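18 June 2024

Up at six because the gutter man was supposed to come at seven. He came at twenty past eight. He said the back gutter is fine and the front one needs two new brackets, and he had one bracket in the van. He will be back with the other. I paid him for the half day anyway since he had driven over from Parri.

Breakfast was toast and the last of the plum jam. I made a note to ask Dorottya whether she is making more in August. Last year she gave me four jars and I gave two of them away, which I regretted by Christmas.

Most of the morning went on the choir accounts. Hadiza dropped the folder off last night and said it was all in order. It was mostly in order. The hall rent for spring is in there twice, once under rent and once under "Woltbridge," which is the same hall. With that taken out we have 782 in the account, and that has to cover the sheet music and the bus to the summer concert. The bus company wants a deposit by Friday. I wrote to Ottó to ask if his cousin still has the minibus, but he answered only that he was at the dentist.

We are 51 on the list now, counting the new altos. The list says 51 anyway. On a good night we get maybe two thirds of that, and when it is hot the basses stop coming at all. Vilja wants to send around a letter about attendance. I said I would read it before it goes out. Her last letter upset people.

Lunch was cold soup and an apple. The apples from the market stall have been poor this month, soft on one side. I should go back to the shop on the corner even though they cost more.

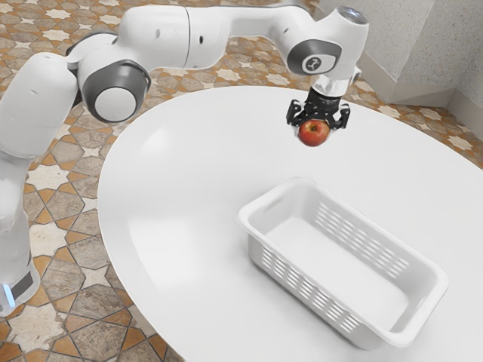

Red apple over the white basket.

After lunch I walked to Semell to return the library books. It was warmer than I expected and I had on the wrong shoes. The path by the canal is still closed below the lock, so you have to go up past the school and down again, and that adds a good ten minutes. I met Réka outside the pharmacy. Her knee is better. She is off the cane but she still takes the stairs one at a time. She asked if I had heard about the bakery and I hadn't. The lease is up at the end of summer and they are not renewing. The daughter might open something smaller near the station, but that isn't settled. I have bought bread there since we moved here and I don't know where I will go if they close. The supermarket loaf is no good after a day.

At the library I took out a book on bookbinding and a detective novel I think I have already read. The first chapter was familiar, but I couldn't remember who did it, so I kept it. Two reserved books have not come in yet.

Home by four. I watered the tomatoes and tied up the one by the fence, which had leaned over onto the path. There are flowers on all of them and fruit on only the small yellow kind. The beans are doing nothing. I may pull them out this weekend and put in lettuce, though it is late for lettuce.

Ottó called back at five, still numb on one side and hard to understand. The cousin sold the minibus last fall. So it will be the bus company. I sent the deposit before supper so I would not have to think about it again, and wrote the amount in the folder in pencil.

Supper was eggs and the rest of the potatoes. Rehearsal at half past seven. We did the slow piece all the way through for the first time, and the sopranos went flat on the last page, as they do every time. Hadiza had us sing it again without the piano and it was better. Vilja gave me her letter in the break. It is three pages. I read the first page at the table when I got in and crossed out most of the second paragraph.

Bed at 10. The window is open and the neighbor's dog is barking at something in the lane. Must remember to call about the boiler tomorrow, and to leave the side gate unlocked for the bracket.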